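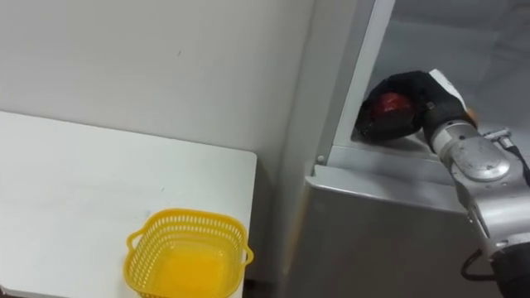 Open day pre-opening inspection: pick-and-place demonstration cell
Site: Stivdale, unit 4
Demonstration supplied by: Jatico
Inspected by: Meirion Bevan
Time of inspection: 08:30, Sunday
Status: passed with comments

1. Floor and access
1.1 Visitor barrier in place on all open sides. Yes
1.2 Walkway clear of trailing leads. Yes, after correction
Comment: Extension lead to the Astia display crossed the walkway at the fire door. Rerouted along the skirting and taped.
1.3 Fire door opens fully. Yes

2. Robot arm
2.1 Asset label matches the register. Yes (2347)
2.2 Speed limit set to demonstration value and locked. Yes
2.3 Mounting bolts tight, witness marks aligned. Yes
2.4 Cables free from wear, no snagging at full reach. Yes, with comment
Comment: The loop low on the arm has more slack than it needs. Did not catch on the cabinet during 30 cycles. Shorten at next service.
2.5 Gripper covering intact. Yes
Comment: Slight thinning at one fingertip. Spare kept in the tool drawer.

3. Cabinet and table
3.1 Cabinet stable, no movement when pushed by hand. Yes
3.2 Edges of opening and ledge free from burrs. Yes
3.3 Table feet locked. No at first check, yes at second
Comment: One foot was off the floor. Adjusted and rechecked.
3.4 Gap between table and cabinet inside the barrier and out of reach of visitors. Yes
Comment: Hand trap if anyone leans over. Barrier moved out. Do not move it back to improve the view.
3.5 Basket undamaged, handles sound. Yes
Comment: Position not marked on the table. Mark it before the first session.

4. Stopping
4.1 Emergency stop tested at the operator position. Yes
4.2 Emergency stop tested at the barrier. Yes
4.3 Arm holds the object on stop and does not drop it. Yes
4.4 Restart needs a deliberate reset. Yes

5. People
5.1 Trained operator present for every session. Yes (Trevor, all sessions)
5.2 Visitor limit posted. Yes, 17 per group
5.3 Children kept behind the barrier at all times. Brief given to stewards
5.4 Visitors not to hand objects to the arm. Sign missing
Comment: Sign to be printed and fixed to the barrier before doors open.

Outstanding: 3.5 and 5.4 before the first group; 2.4 at next service.
Signed: M. Bevan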